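The Friday shift at Wokthorpe starts at 5.30 am, and for most of the past nine years Ladi Odukoya spent the first hours of it lifting. The company packs cookware for restaurants and camp kitchens, and a busy day in August can mean 700 pots, each one checked inside, matched to its lid and boxed.

These days she spends part of the week in the trial room, where the checking is being handed over to a pair of robot arms under a project called Skernier. She marks out the bench, decides which pots go on it and writes up each run. The wage is a little higher. Her shoulder, she says, is a lot better.
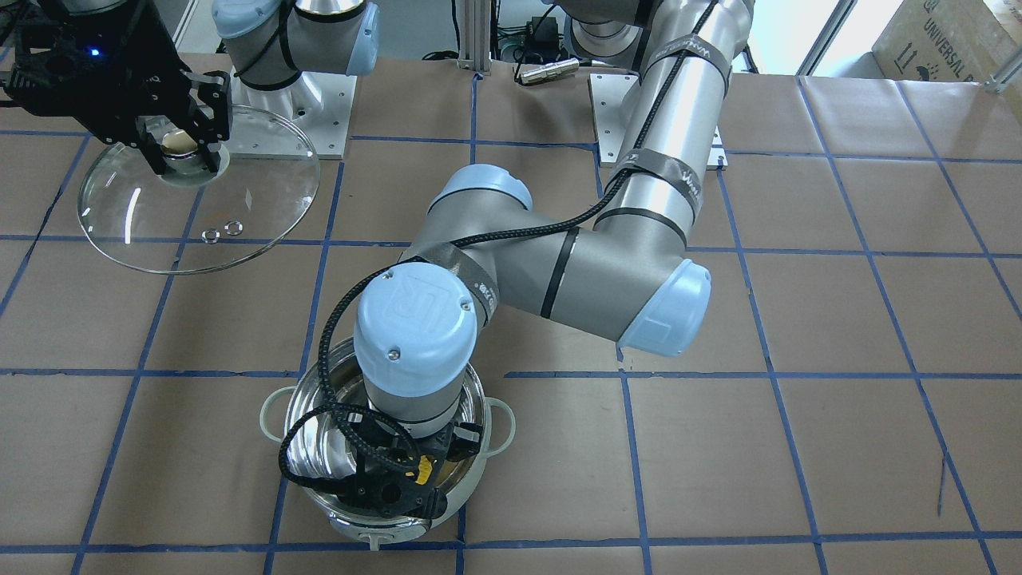
One arm reaches into a steel pot while the other holds the glass lid by its knob.

Lids have been the hard part. A person picks one up by feel and tilts it out of the way without thinking. The arms need to be shown, and Odukoya's notebook lists some 70 runs on one size of pot alone.

Evunex, which supplies the software, wanted engineers to do that work. Management at Wokthorpe held out for packers, and the labour agreement now says so in writing. There are 50 people on the floor and no one has been let go, though two who retired were not replaced – a point the union raises at every meeting.

Odukoya doesn't argue with it. She has put her name down for the maintenance course in the fall, and she still takes a turn on the packing line on Fridays.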